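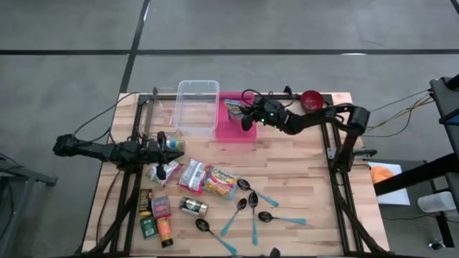 The Ranlow district council has approved a change to lunch and snack arrangements in its public schools, to take effect in October. Under the new rules, the morning break will be extended to 15 minutes in all 9 primary schools, and pupils will be allowed to bring food from home for the first time since the current catering contract was signed.

The measure was adopted after a consultation in which 708 parents and guardians returned written replies. A majority asked for a longer break and for clearer information on what is served. The council will publish the menus for each school on its website before the start of every month.

Austra Rimkutė, head of the council's education office, said the previous break was too short for younger children. "Many first-year pupils were returning to class with their food half eaten," she said. "Head teachers raised this with us repeatedly, and the timetable has been adjusted accordingly."
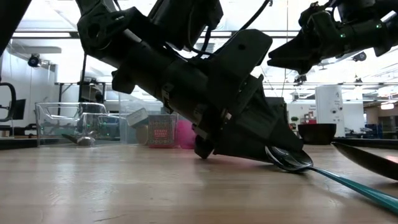 The catering contract itself remains with Satia, which has supplied the district's school kitchens from its premises in Ruddock. The company will continue to provide hot lunches – including a meatless option each day – at the present price. Families who wish to cancel lunches must notify the school office by 9 a.m.

Faith Mussa, who represents parents on the Valov school board, welcomed the decision but said the question of lunch prices for larger families had been left open. The council is expected to consider a discount at its next budget session.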